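Refilwe Dlamini
27 January 2025

OK, thread time. I spent most of last week getting our two-arm kitchen cell back into shape after the move across the hall, and I want to write it all down while my knees still hurt from crawling under the table. Posts on mounting, paper, fingers, cables and one very stubborn door.

We call the cell Sola. Two white arms on opposite sides of a white table, one toaster oven, and a job that sounds easy: open the door, deal with the food, get the tray to where a plate is waiting. One arm minds the door and the other carries. I love this cell. It is also the fussiest thing I look after.

First job after any move is the table. I level the top before I touch a single arm bolt. Last April we did it in the other order and I had to redo the mounts on a Friday night, so, you know, learn from me.

Then the mounts. I snug every bolt by hand, go around in a star pattern, then go around again with the torque wrench. Put a paint mark across each bolt head when you're done. Next month you can look for a broken line with a flashlight and skip the wrench entirely if they all still line up.

Brown paper goes down next. I tried silicone mats (too grippy, plates would catch and tip) and bare table (too shiny, the camera on the door arm hated the glare). Paper off a big roll is cheap, dull and easy to swap. The corners will curl. I tape the underside and change the sheet when the stains start to bother the plate detector.

By the way, small stains are fine! I used to change the paper every time I saw a speck. Żak, our plate detector, doesn't care about specks. It cares about big dark greasy patches the size of a plate.

Now the oven. It sits at an angle on the left, and people always want to straighten it. Please leave it crooked – with the door facing across the table the left arm can come in from behind and lean on the top edge, and the right arm still has a clear run at the opening.
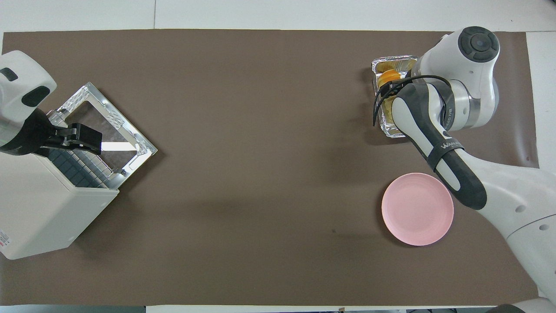

Cell Notes, issue 11, page 6

So, door down, black fingers on the top edge, tray over on the right above the paper with the pink plate near it. That pose is my favorite checkpoint in the whole routine. If the two arms can both get there without the planner complaining, nearly everything else about the setup is right.

How hard should the door arm press? Less than you'd think. Our door has a spring that wants to close from partway up, but flat open it mostly stays put. I set a light downward force and a hard limit just above it. Press too hard and the whole oven creeps across the paper, and then your taught positions are junk by lunch.

To check for creep, I draw around the oven feet in pencil and run 100 open-and-hold cycles with no food. If I can see pencil line on one side afterward, the force comes down a notch and I start over. This week it took three tries. Third one was perfect and I may have cheered.

Foil trays! They're terrible and I'm very fond of them. The rim folds if you squeeze it like a solid part. What worked for us is a slow close, a stop on contact, and then a tiny bit more. I teach it with an empty tray first, then one loaded with dry rice, then real food.

The curved fingers on the carrying arm come off every week for a wash. Warm water, dish soap, soft brush, dry them all the way before they go back on. Sugar gets into the screw recesses and sets like glue. If the fingers feel slow to close, look there before you blame the motor (I blamed the motor for two days).

Cables and straps. The strap on the forearm should be tight enough that it doesn't slide and loose enough to get a fingertip under. I run the wrist through its full range at low speed with my eyes on the cable only. If it pulls straight anywhere, give it more slack and do the run again.

After the move I also redid the camera calibration, twice, as the first one was off by enough to put the tray on the rim of the plate. The culprit was a loose screw on the camera bracket. Add it to your paint-mark round!

Logbook says 1,349 door cycles on the current finger pads. Jastel, our other cell, gets some 6 weeks out of a set, but it never touches an oven, so I'm checking these on Mondays and keeping a spare pair in the drawer.

Next up is Pradari, the little script that parks both arms before anyone changes the paper. It still parks the right one too low. I'll post the fixed positions in this thread when I have them.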